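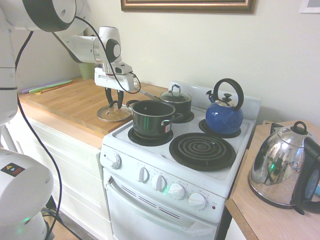
A glass pot lid on a wooden board, next to a white stove.

What is a time diary?

Cooking, washing clothes and looking after a baby are all work, even when no one gets paid for them. Grown-ups call this unpaid work. People who study families want to know how much of it gets done, and who does it.

You could just ask people. The trouble is that most of us are bad at remembering. Try to say how long you spent brushing your teeth last month!

So researchers use a time diary. It is a chart with the day cut into short pieces. In the town of Musham, each piece was 30 minutes long. People wrote down what they were doing in each one, from waking up to going to bed — and who was with them.

Mwanaisha Lyimo ran the Musham study in February. She gave diaries to 1000 homes. Children over ten could fill in their own.

Some things are tricky to write down. What if you stir the soup and help your brother with his spelling at the same time? Most diaries have two columns, one for the main job and one for anything else going on.

When the diaries come back, each job gets a code. Ekua Abubakari, who did the coding, had a list of 300 of them. "Feeding a pet" and "walking a pet" have different codes.

Words to know
Unpaid work: jobs you do without getting money for them.
Survey: asking many people the same questions.
Code: a number that stands for an activity.

Try it yourself
Draw a chart for one day after school. Ask a grown-up at home to fill one in too, then compare them.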